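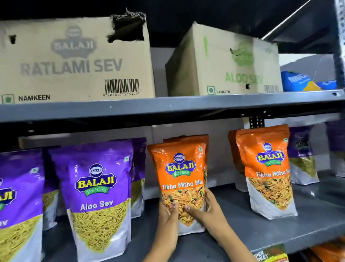
Fig. 2.1 Cartons of Ratlami Sev and Aloo Sev on the top shelf, pouches of Aloo Sev below.

Chapter 2
The Shelf as a Storeroom

Walk into any small grocery and look up! In Chapter 1 we followed a packet from the factory gate to the back door of the shop. Now we go inside, to the part I enjoy most – the few feet of steel where goods wait, get noticed and leave again.

A shop such as Perron in Cistimbridge, with 974 lines to fit in, can't keep all its spare stock out at the back. Much of it goes overhead, still in its carton, above the same goods on sale. We call this top stock. A printed carton does half the labelling for you, and a bit of wear to the cardboard matters very little as long as the packets inside are sound.
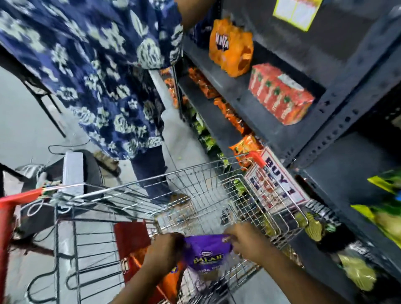

Aisle width is the next thing to settle, and it is a lovely puzzle. Every inch given to shoppers is an inch taken from shelving. Snacks make it harder, as people like to stop and handle the bag before they decide. With one shopper reaching for the upper shelves and another just behind with a trolley, a narrow aisle is soon full. Notice too that the "BUY 1" sign is angled to face down the aisle, where it can be read on the approach.

Facing up, our third topic, means keeping pouches upright with their fronts to the customer.

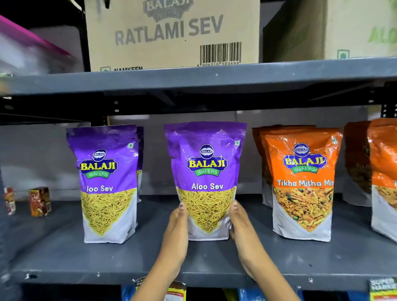 One reader of the first edition wrote to say that at Fudum they face up at 10 every morning and find the sev needs doing again by noon. I believe it! Exercise 2 asks you to work out why.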